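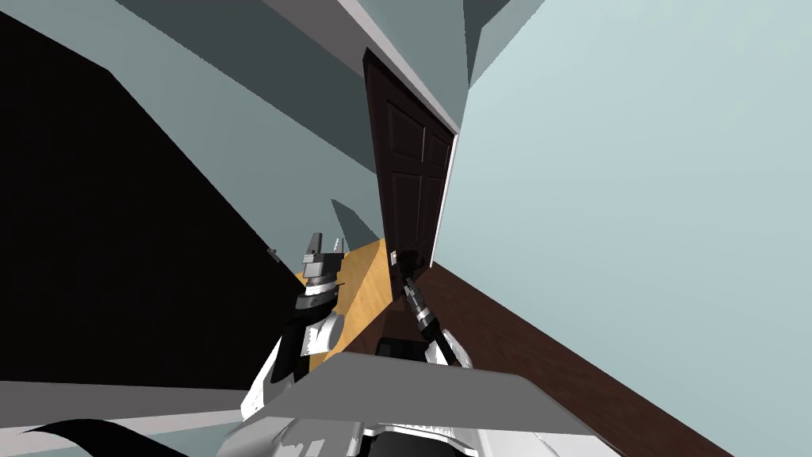

Home My Tickets Help Articles Community Sign Out

Search tickets and articles Go

Ticket 1638
Subject: Wind-down reminders going off at the wrong time, and my sleep log is a mess
Product: Sternico sleep and habits app, with Yin wristband
Opened: 04/04/2022
Status: Closed

Customer wrote:

Hello there, and thank you in advance to whoever picks this up. I've been using Sternico since last July, mostly for the bedtime routine, and I want to start by saying it has done me a lot of good. I used to lie awake going over my to-do list, and the little wind-down program (the dim lights reminder, then the breathing, then the "put your phone away" nudge) got me into a rhythm I'd never managed on my own.

Lately, though, it has gone a bit haywire. The wind-down reminder is supposed to come in the evening and now it buzzes my wrist in the middle of the afternoon, when I'm usually on a call for work. The morning summary comes while I'm still asleep. And when I look at my sleep log, it says I've been going to bed before dinner, which I promise you I haven't, much as I'd like to some days!

I've already restarted my phone, charged the wristband all the way up, and turned the reminders off and on again. I also took the app off my phone and put it back. My log came back fine after I signed in, so nothing seems to be lost, but the times were still wrong. I'm not sure what else to try and I don't want to press anything that would wipe my history. I'm rather attached to it.

Support replied:

Hi, and welcome to the Jasow help desk. I'm so glad the bedtime routine has been a help to you, and I'm sorry it has started interrupting your afternoons. You did all the right things before writing in, and you were wise to stop before resetting the band. Please don't do that yet - a full reset clears any nights that haven't been copied over to your account.

When the reminders and the log are off by the same amount, the usual suspect is the clock on the band. The Yin keeps its own time and only checks with the phone during a full sync. Could you let me know a few things when you have a minute?

- What time does the band show when you tap it, and what time does your phone show?
- Under Settings, then Home Location, which city is listed?
- Have you traveled lately, even just a short trip?
- Does the small cloud symbol next to your last night of sleep have a check mark on it?

No rush at all on this. If the afternoon buzzing is getting on your nerves, you can open Reminders and choose Pause All, and your settings will be waiting for you when you turn them back on.

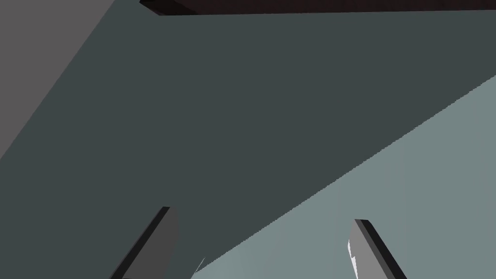

Attachment: pair of gray gripper fingers with black side edges

Customer wrote:

Thank you for such a kind reply. I've paused the reminders and my afternoons are peaceful again.

You were onto something with the clock. My phone has the right time and the band is way off. The hour is wrong but the minutes match, if that tells you anything. Home Location says Rirville, and that's correct as far as where I live. I did go away to visit my sister for a week and I seem to remember the app asking me something about local time when I got there. I said yes to it without really reading it, as I tend to do. I don't think it ever asked again when I came home.

There's a check mark on the cloud for every night except the latest one. That one has just a plain circle.

One other thing, and maybe it's nothing. The Trips page has two entries on it for the same visit, and one of them doesn't have an end date.

Support replied:

That extra line on your Trips page is very likely our culprit, so thank you for mentioning it. A trip with no end date tells the band to stay on visiting time, and it will go on doing that even with your home city set correctly. Putting the app back on doesn't help, as the trip is saved in your account and comes right back with everything else.

Let's take it in this order, so your unsynced night is safe first:

1. Put the band on its charger, keep it near your phone, and open the app.
2. Pull down on the Sleep page and hold until you see Full Sync. It can take up to 15 minutes. Please leave the app open the whole time.
3. Check that the plain circle has turned into a check mark. If it hasn't, stop there and write back to me.
4. Go to Account, then Trips, and open the entry with no end date. Choose End Trip and pick the day you got home.
5. Delete the duplicate. Your sleep won't be deleted with it - only the label.
6. Run Full Sync once more, then tap the band and compare the two clocks.

After that, open your sleep log and choose Recalculate Times from the menu in the corner. It will go back over the nights since your trip and move them to Rirville time. Your notes and mood ratings stay where they are.

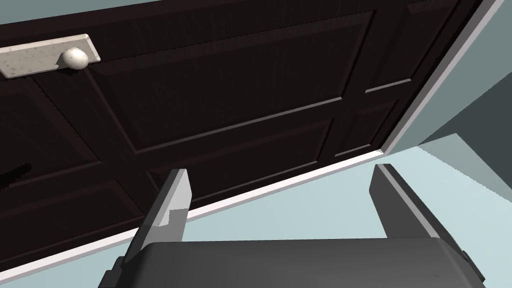

Attachment: dark brown paneled door with a cream-colored knob

Customer wrote:

Well, it worked! The circle turned into a check mark, I ended the trip, and the clocks agree. The log looks like my own life again, with me going to bed at a sensible hour (mostly). I was a little nervous about Recalculate but my notes are all there.

I do have one night that still looks strange. It's the night I flew home, and it's showing as two short sleeps with a gap between them. Should I fix that or leave it be? And is it safe to turn my reminders back on?

Support replied:

Wonderful news! Yes, please do turn the reminders back on, and check that the wind-down one is still set for the time you like.

As for the travel night, the log often splits a night when the band changes clocks partway through. You can join the pieces by pressing on the first one and choosing Merge, or you can leave it alone. One odd night won't change your monthly average much. If you know you dozed on the plane and then slept again at home, I'd leave it as two.

I've passed the duplicate trip along to our app team with your sync report attached. I'll keep this ticket open for 8 days, and any reply from you in that time will come straight back to me.

Customer wrote:

I did doze on the plane, now that you mention it, so I'll leave it. The wind-down reminder came right when it should last night and I was asleep before I finished the chapter I was reading. Please go ahead and close this, and thank you again for being so patient with me.

Internal note: Open-ended trip in account, duplicate entry removed by customer. Band clock correct after second Full Sync. Sleep times recalculated, no data lost. Customer confirmed reminders normal. Closed at customer's request.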